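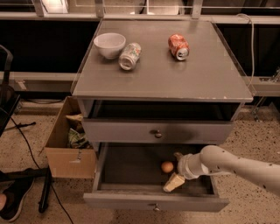 Visit report: Calutico, bedroom furniture and fittings, May 16, 2024

The visit covered the showroom and the fittings workshop. Rekha Khurana led the tour and Tiziana Zuccaro answered questions on hardware.

Nightstands took up most of the first hour. The layout we looked at longest has a flat top, an open cubby under it, and two drawers below. A clear acrylic lip runs along the back and sides of the top and leaves the front open. It is low enough to reach over and stops a can lying on its side from rolling off the back. The front edge shows small chips and scuffs. Khurana said the edge finish will be changed in November.

The upper drawer has a small round knob, the lower one a hanging silver pull. Zuccaro prefers the pull for low drawers, where the hand comes from above. With the lower drawer fully open, small items such as an egg or a wedge of cheese can be picked straight out. The cubby is shallow and dark inside, and a lighter interior would help.

In the workshop, the Drument runner is cycled up to 3,000 times per sample. The Fiore runner gets 1,000. Samples are then checked for side play and front panel alignment.

Open points: price of the acrylic lip as a separate part, and whether the knob and pull can be ordered to match. Zuccaro will send the hardware list.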